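# Blankets and bed layers: questions we keep getting

The Vetthorpe household notes go out every January, and the blanket page brings in more post than the rest put together. Much of it asks us to confirm something read elsewhere. We tend not to.

## Do I need a special folding method for fleece?

No. There are methods with names, and there are people selling plastic boards to go with them. We tried the Zaugg folding board for a month. It made a tidy rectangle. So did two hands and a flat bed. Fleece is springy and will puff up again whatever you do to it, so fold it in half, fold it again, press the air out with your forearm and stop there.

## Where is the best place to fold a big blanket?

On the bed. The floor picks up hair and the sofa is too short. Standing up with your arms out works if you are tall and the blanket is small, and otherwise you end up treading on a corner.

## Should the folded blanket stay on the bed or go in a cupboard?

Depends how often you use it. The magazines like a throw laid across the foot of the bed at an angle, which lasts until the first person sits down. We'd put it in the middle, squared up, and move it at bedtime. If it hasn't been opened out since spring, it is taking up room and belongs on a shelf.

## Doesn't a plain blanket look odd on a patterned one?

We were told for years that you mustn't have more than one pattern on a bed. I don't believe it. A plain dark fleece gives the eye somewhere to rest when everything under it is busy. The bed in the photo has a maroon one folded on top of an orange, cream and red blanket with a big rose and the word "love" on it, with a floral sheet beneath and two red heart cushions by the wall. By the rules it should be a mess. I think it looks like somebody's bed, and a cheerful one.

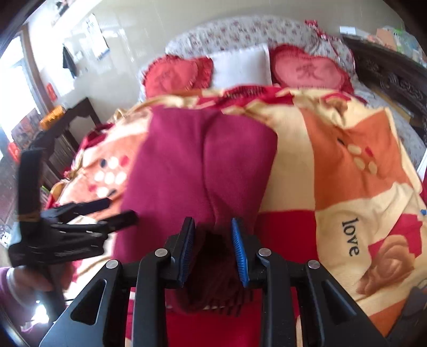 ## My blanket has a fringe. How do I fold it without a tangle?

1. Lay it out and shake the fringe straight with your fingers. Don't comb it, whatever the label on the comb says.
2. Bring the fringed ends together first, so they lie on top of each other.
3. Fold the sides in afterwards.
4. Leave the fringe hanging at one end. Tucking it inside makes a lump.

## There's always a crease down the middle. Can I get rid of it?

Probably not, and we wouldn't spend money trying. A reader sent us a bottle of Pliteck crease spray. We used 15 squirts on one half of a fleece and none on the other, left both overnight, and couldn't tell which was which in the morning. Fold in thirds next time and the crease will at least be somewhere else.

## Can heart-shaped cushions with ruffles go in the machine?

Read the label, then be more careful than the label. Embroidery can pucker and a ruffle dries slowly. We sponge the face with cool water and leave the cushion near an open window. If the cover comes off, wash that inside out and on its own the first time, particularly if it's red.

## How many pillows does one bed need?

One for each head. The rest is decoration, and it has to go somewhere at night. The Porngate catalogue shows seven on a double, and we'd like to know where they sleep.

## Are "sleep system" layers worth the money?

We haven't seen anything to persuade us. A sheet, a thick blanket and a spare fleece will see most people through a British winter, and you can take one off at three in the morning without reading instructions.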